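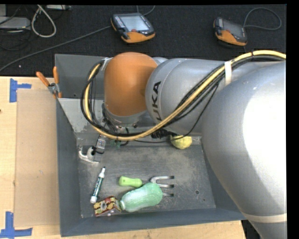 Buscamos personas pacientes para vaciar un cajón (con robot)

Convocatoria de participantes para la prueba de usuarios de Hana, el kit de vaciado de contenedores de Wombridge

Vaciar un cajón metálico es una tarea que cualquier persona resuelve en un rato, de mala gana y pensando en la cena. Enseñarle a un brazo industrial a hacer lo mismo nos ha costado bastante más, y ahora queremos que lo intente gente que no seamos nosotros. Para eso es esta convocatoria.

Hana es un kit que se añade a un brazo que el taller ya tiene: programa, calibración, una biblioteca de agarres y un manual que hasta la fecha solo han leído las personas que lo escribieron. Está pensado para almacenes pequeños, talleres de reparación, puntos de devolución y, en general, sitios donde las cosas llegan revueltas a un cajón y alguien tiene que sacarlas. Antes de ponerle precio definitivo queremos saber en qué página del manual se rinde la gente.

Qué se hace en una sesión

Se le entrega el manual, se le presenta el puesto y se le pide que consiga que el robot saque del cajón lo que hay dentro. El contenido lo elegimos nosotros con cierta mala idea: un rotulador de pizarra, una horquilla de jardín con el mango verde lima, una cajita de superficie brillante, un objeto verde claro en forma de botella tumbado contra la horquilla. Lo brillante engaña a la visión, lo translúcido la engaña más, y lo que tapa a otra cosa obliga a decidir un orden. Si usted ha jugado alguna vez a los palillos chinos, ya conoce el problema y también la clase de discusiones que provoca.

Una sesión tiene cuatro partes:

1. Lectura libre del manual. Puede subrayarlo, doblarle las esquinas y escribir en los márgenes lo que le parezca. Recogemos el ejemplar al final, así que escriba con letra legible.

2. Puesta en marcha. Hay que definir los límites del cajón y comprobar que el brazo los respeta. Un técnico nuestro estará presente con la mano cerca de la parada de emergencia y la boca cerrada, cosa que le cuesta.

3. Vaciado. Usted da las órdenes y el robot hace lo que ha entendido. Entre una cosa y otra hay a veces una distancia, y esa distancia es lo que nos interesa.

4. Conversación. Nos cuenta qué le ha parecido. Grabamos solo el audio, y lo borramos cuando se publica el informe interno.

No medimos su rendimiento. Si el cajón acaba tan lleno como al principio, la sesión ha servido igual y cobra lo mismo.

A quién buscamos

Mayores de edad que entiendan español escrito sin esfuerzo. El manual está en español, o eso defiende el equipo de documentación; si a usted le suena a otra cosa, apúntelo.

Queremos tres perfiles y aceptamos que alguien encaje en más de uno:

Personal de almacén o taller que trabaje a diario con cajas, bandejas o contenedores. No hace falta haber tocado un robot. Haber maldecido a una transpaleta se considera experiencia afín.

Técnicos de mantenimiento que hayan manejado alguna consola de programación, de la marca que sea. Se les pedirá que no se salten el manual. Sabemos que se lo van a saltar.

Personas sin relación alguna con la industria. Profesoras, músicos, jubilados, gente que arregla relojes. En la ronda anterior este grupo encontró el error más caro de toda la versión y lo hizo preguntando para qué servía un menú que llevaba tiempo sin servir para nada.

No buscamos a empleados de fabricantes de kits parecidos, por motivos que comprenderán, ni a familiares de nuestra plantilla, que son demasiado amables o demasiado poco.

Qué ofrecemos

100 euros por sesión completa, por transferencia. Quien repita con la versión siguiente cobra otra vez lo mismo.

Las empresas que cedan a una persona de su plantilla pueden pedir, en lugar del pago, un descuento de 1000 euros en la licencia de Hana cuando salga a la venta. El descuento es para la empresa y el pago es para la persona; conviene que lo hablen entre ustedes antes de apuntarse, porque no pensamos mediar.

Café de máquina. La máquina es anterior a cualquier robot de la casa y también tiene su carácter.

Dónde y cuándo

Las sesiones son en agosto, en el taller de Wombridge, polígono Drurnosley, nave Cuypers. La nave es de 1966 y conserva la ventilación original, es decir, las ventanas. Venga con ropa ligera y calzado cerrado. Lo segundo es obligatorio y sin él no se pasa de la puerta, por muy cómodas que sean las sandalias.

Hay turno de mañana, desde las 9:00, y turno de tarde, desde las 16:00. El de tarde se llena antes por razones que desconocemos, dado el calor. Hay aparcamiento delante y una parada de autobús a 500 metros, cuesta arriba en los dos sentidos según quien la usa.

El acceso es a pie llano. Si necesita una silla alta, más luz, letra grande o que le leamos el manual en voz alta, díganoslo en la solicitud y lo tendremos listo.

Seguridad

El brazo es industrial y pesa lo suyo. Durante el movimiento automático usted estará fuera de la zona marcada, sin excepciones y sin el clásico «solo un segundito». Antes de empezar hay una charla de seguridad y una hoja que firmar; la hoja se la enviamos por correo con antelación para que pueda leerla sentado. Puede interrumpir la sesión en cualquier momento y cobrará la parte entera, aunque se vaya en la página dos.

No se admiten pulseras, cordones colgando ni fulares. El pelo largo, recogido.

Cómo apuntarse

Rellene el formulario de la página de contacto eligiendo «Prueba Hana» en el desplegable (está el último, debajo de «Otros», que ya es mérito) e incluya:

– Su nombre y un teléfono en el que conteste.
– A qué se dedica, en una línea.
– Turno preferido y los días de agosto en los que no puede.
– El último aparato cuyo manual leyó entero. Si la respuesta es ninguno, ponga ninguno; no resta puntos.

Respondemos a todas las solicitudes, también a las que no seleccionamos. No pida el manual por adelantado: queremos ver su cara al abrirlo.

Preguntas que ya nos han hecho

¿Puedo llevar mis propios objetos? Uno, que quepa en el cajón, que no sea frágil y que no le tenga cariño. Quedan excluidos los líquidos, las pilas y todo lo que esté o haya estado vivo.

¿El kit me va a quitar el trabajo? Después de una sesión la mayoría sale bastante tranquila en ese aspecto. Si su trabajo consiste en vaciar cajones durante toda la jornada, venga con más razón y díganos qué parte le gustaría conservar. Lo preguntamos en serio y va al informe.

¿Puedo manejar el brazo con la consola? Los perfiles técnicos, sí, en velocidad reducida y con el técnico al lado. Los demás usan la tableta del kit, que tiene menos botones y se queja antes.

¿Vale venir en pareja? Sí, en sesiones separadas. Probamos una vez a dos personas con un solo manual y aprendimos mucho sobre ellas y muy poco sobre Hana.

¿Y si rompo algo? Los objetos del cajón son reemplazables. El brazo está asegurado.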